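Standby Power in a Shared Student House
Project report, 20/09/2021
Isauro Escobedo and Guadalupe Contreras

1. Introduction

Many household devices use electricity when they are switched off but still plugged in. This is usually called standby power. Our project looked at how much standby power was used in one shared house on Conden Street and whether the people living there would change their habits if they were shown the numbers. The house has two floors and is rented to students during the school year. Over the summer only the downstairs rooms were occupied.

We chose this topic after the July electric bill came in higher than the tenants expected. Most of them blamed the refrigerator.

2. Background

A device on standby may be keeping a clock running, waiting for a remote control, or feeding a charger that has nothing connected to it. Each load is small, but it runs day and night. A load of 2 watts left on for 1,000 hours uses 2 kilowatt-hours. Older equipment tends to draw more than newer equipment, though we found exceptions to this in the living room.

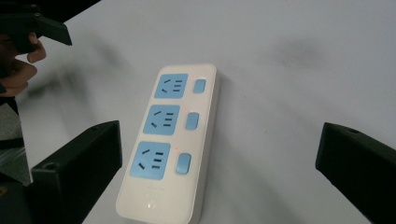
The tenants did not know which of their devices had a standby mode. Before measuring anything we asked them to write down what they thought was using power overnight. The lists were short. The router was on all of them and the printer was on none.

3. Method

We used a Clestel plug-in meter borrowed from the physics lab. Each device was measured switched on, then switched off at its own button, then disconnected. Guadalupe took the readings and Isauro entered them in the spreadsheet. Lights and the stove were left out because they are wired in and our meter could not reach them.

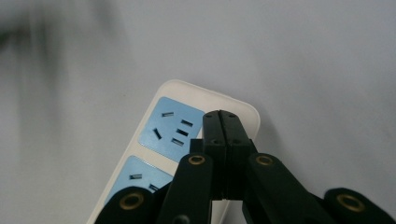 Figure 1. Power strip with light blue socket panels.

We repeated the overnight readings for the television and the game console, as the first set did not agree. The console had been downloading an update.

4. Results

Total use recorded over the test period was 1,162 watt-hours for the living room group. Of this, 200 watt-hours were used while everything in the group was switched off at its own button. The Drodo speaker had the highest standby reading. The phone chargers were too low for the meter to show. 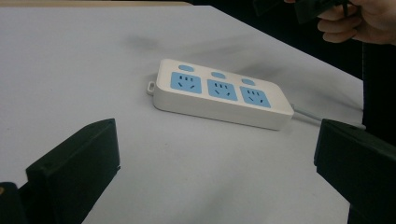
Figure 2. White power strip with three sockets, on a white tabletop.

5. Discussion

Our tenants were willing to turn off the speaker and the television at night but not the router. Mr. Cortés, the landlord, asked for a copy of the results. A longer test in winter would be useful, with the upstairs rooms included. We would also borrow a second meter, as moving one between rooms took up most of our time.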